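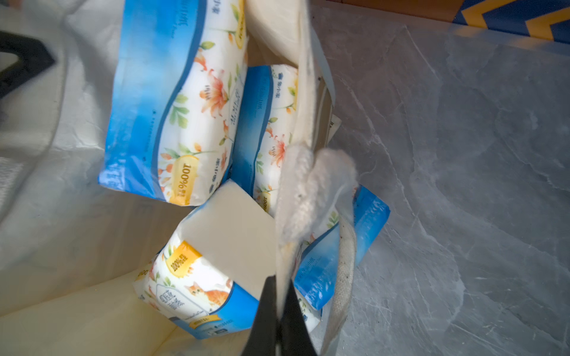 Visit report: Utine packing cells, Lumwood site

Two of us from Ogbonna attended the open afternoon in March. Our interest was the site's working rules for two-arm cells handling soft goods, as we are redrafting our own.

Access and marking

Each cell has a one-page rule sheet, reference Clurevard 143. No hand goes past the aluminium posts while the arms are powered. After any stop, the operator waits 6 seconds before reaching in. The sheet is checked at every shift change and signed by the outgoing operator.

Handling rules

Tissue packs and a fabric tote are the standard items. Grippers close on the wrapper to a set width, never to a set force, as soft packs give way before the force limit is reached. Only one arm may be inside the bag at a time. Any pack with a split wrapper is withdrawn and logged. The log stood at 465 entries, most of them for torn end seams.
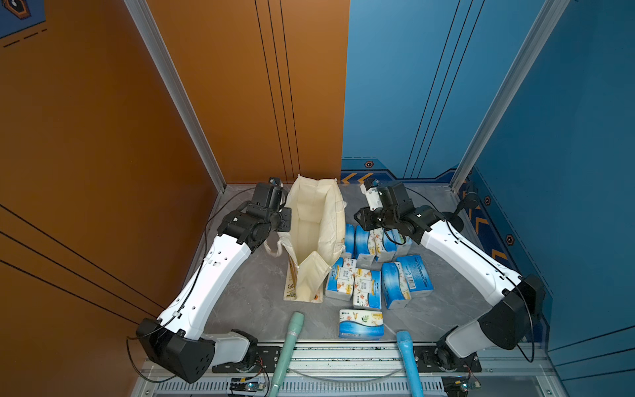

Two-arm cell with tote bag and tissue packs.

Points to follow up

The rule on bag handles is weak. It asks for them to be "clear of the opening" and gives no distance. We asked for a figure and were told that issue 2 of the sheet will include one. Cable routing is covered by a separate document, which we have requested.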